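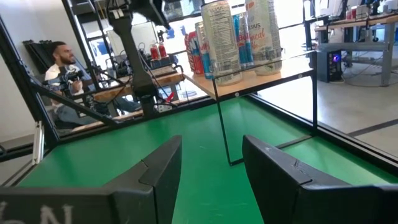
Green tabletop inside the black metal frame.

Stoltow Basketball Forum > League Talk > Brouwer Cup: drop coverage v the Movitz bigs

baseline_drift
Watched the Brouwer Cup semi twice now. Stoltow gave up 105 and most of the damage came out of the same high ball screen. Their centre sits at the foul line in drop, the guard goes over the top, and Bellamy pulls up from 16 feet uncontested. Why stay in it for four quarters?

hedge_n_recover
Because the pull-up two is the shot you want to concede. Movitz scored 105 on 100 possessions. Take out the fouling at the end and it's a normal defensive night.

baseline_drift
Where are you getting 100 possessions? The box score doesn't list them.

hedge_n_recover
Field goal attempts, minus offensive boards, plus turnovers, plus 0.44 times free throws. Standard estimate.

JdG_stats
The estimate is fine, but the fouling doesn't explain much. Movitz were already on 90 when Stoltow started sending them to the line. I coded the pick-and-roll possessions by coverage and the drop was poor before that point, mostly on the weak side. The low man tagged the roller late and the corner was open.
Jeanine De Graaf

hedge_n_recover
So that's a tagging problem. Switching doesn't fix a late tag.

baseline_drift
It removes the need for one. If you switch, there's no roller to tag.

hedge_n_recover
And then you have a guard fronting a centre on the block. Brileck tried it in the group stage and got killed on the offensive glass.

northshore_ref
Brileck switched everything, one through five. Switching one through four and keeping the centre in drop is a different defence. Also, Alaric Bellamy's screener was moving on at least a couple of those. Not called, so it doesn't matter now.

baseline_drift
Fair point on the one through four. I'd still want the centre a step higher.

JdG_stats
Agree with a step higher. Coding for the final goes in the stats thread, post 234 onward.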